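Stavstead sofa gets its pattern back, one corner at a time

3 July 2021

STAVSTEAD - The reading room at the Marchuk community hall has a sofa that most of its visitors have never seen, although a good many of them have sat on it. For nine years it has lived under a succession of throws, blankets and, during one lean winter, a tablecloth. This month the hall is finally deciding what it should wear.

The question came up in May, when Halyna Holovko, who runs the hall's mending group, took the old brown throw home to wash and brought it back in two pieces. What was underneath surprised the regulars. The sofa is upholstered in a fan pattern, gray-blue and lavender with dots of mustard yellow, and it has opinions about everything else in the room.

"I had been coming here since they painted the door," said Lesia Sirko, a member of the Thursday-less book circle, so named after it lost its slot to the choir. "I would have sworn that sofa was beige."

A new cover was bought from Fodby, a fabric shop in neighboring Sestent, for $194. It is dark, it is large, and according to the mending group it goes on in any direction except the one you want. Two evenings have now been spent on the matter of how it should hang.

The first evening ended in a full drape, corner to corner, tucked in hard behind the cushions. It lasted until the first person sat down. The second evening produced a looser style, which Holovko calls "relaxed" and Sirko calls "fallen off."

There is also a small but stubborn party that would like no cover at all. Their case is that the hall owns a handsome piece of fabric and has spent nine years hiding it from tea. The other side points out that the tea has not gone away. A notebook left by the kettle has gathered 13 written comments so far, among them a drawing of the sofa looking hurt and a long note about cats, though the hall does not allow cats.

Reupholstering was looked into and quickly looked away from. The one quote the hall received came to $567, before anybody had mentioned the arms. "For that I would expect it to answer the phone," Holovko said.

For now the hall is trying a compromise, with the dark cloth thrown across at an angle and the fans left to show where they can. Sirko, who started out in the full-cover camp, admits she has come around to the slant. She would still like the creases ironed out. Holovko's position is that a throw with no creases is a tablecloth, and they have been through that already.

The mending group has also tried pinning. Upholstery pins held the back edge well enough, but were withdrawn after a visitor found one the traditional way. Rolled newspaper pushed down behind the seat was suggested next and is said to be working, apart from the rustling.

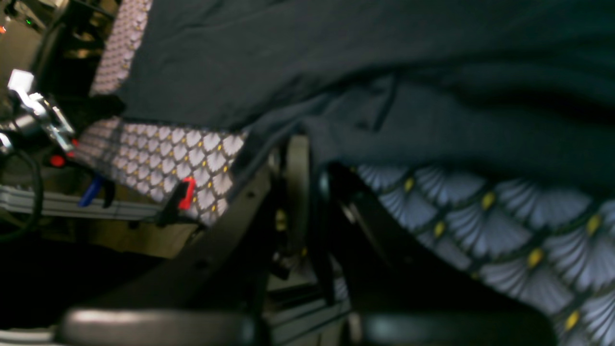 What happens next

The cover stays on its present slant until the end of the month, when the reading room closes for a few days of floor waxing. Anyone with a view can put it in the notebook by the kettle. Anyone with an iron can speak to Sirko.

The mending group meets in the reading room as usual and is short of dark thread. Beginners are welcome, and so are people who only want to look at the sofa. Drinks should be finished at the table.

The remains of the brown throw are in a bag by the coat rack, free to whoever wants them. Both halves have been washed.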